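Stop Buying Cleaner Tables

Posted Saturday, September 29, 2018

The standard advice for anyone building a pick-and-place arm in a shared shop is to control the environment. Matte black mat, diffuse lights, one object at a time, curtain around the cell if the other members will put up with it. I followed that advice from February until early summer and I now think it is bad advice for small builds.

My arm is a secondhand Manalo with a parallel gripper and a camera at the wrist. The software is Ridota plus a pile of my own scripts. On a matte mat under a light tent, it picked a foam block 500 times in a row with 2 misses. I wrote that number on the whiteboard at Murkeck and was pleased with it for a week. Then I took the tent down, and the first 10 attempts on the bare bench all failed.

The bench is the difficult part. It has a glossy dark top, and the overhead lights come back off it as bright patches that move whenever the wrist moves. My depth estimate treated those patches as surfaces. Clear plastic is worse. A bottle has weak edges of its own and a strong reflection under it, and my segmentation preferred the reflection. The gripper would close very precisely on something below the table.

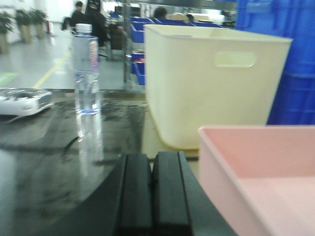 Wrist view on the bare bench: clear bottle at left, cream bin behind the fingers, pink tray at lower right.

The usual response to a view like this is to fix the bench. A mat costs little and glare is a real problem, so I understand the instinct. My objection is to what happens to the code. Every threshold I tuned under the tent was tuned to the tent. I had a background subtraction step that worked only on matte black, and a grasp planner that assumed one object with nothing behind it. When the tent came off, neither could be repaired. I deleted both, which was four months of evenings.

Starting on the bare bench is slower and the early numbers are embarrassing. With 600 logged attempts I am still well under what the foam block gave me. But the failures are informative. A miss on the bottle tells me whether the problem is the mask, the depth or the approach angle. A miss in the tent mostly told me that a lamp had been bumped.

There is a fair counterargument about safety. Early motion tests should be done with the area clear, at low speed, with the stop button in reach. I agree, and I still do them that way. Clearing the area for motion testing is a separate matter from clearing it for perception, and the Pondale build notes that most people copy from treat the two as one step.

There is also the question of measurement. If you change the lighting, the object and the background together, you can't attribute anything. My answer is to log all three and leave them alone during a run. You can hold a messy bench fixed for an hour as easily as a clean one.

I would keep the mat for camera calibration and put it back in the drawer afterward.

Comments (3)

benchgrinder_44
Cross-polarized film on the lamp and lens cleared most of my glare. Does that count as cheating?

tallowfield
Disagree on order. I'd get the planner working on the mat first, then move. You lost four months on the subtraction step and the mat didn't write that.

oddlot
What finger pads are you using on the bottle? Mine slip on anything with ridges.

Related
Wrist camera calibration without a proper target
Soft pads for parallel grippers, compared
Logging grasp attempts in plain CSV
Shop rules for moving machinery at Murkeck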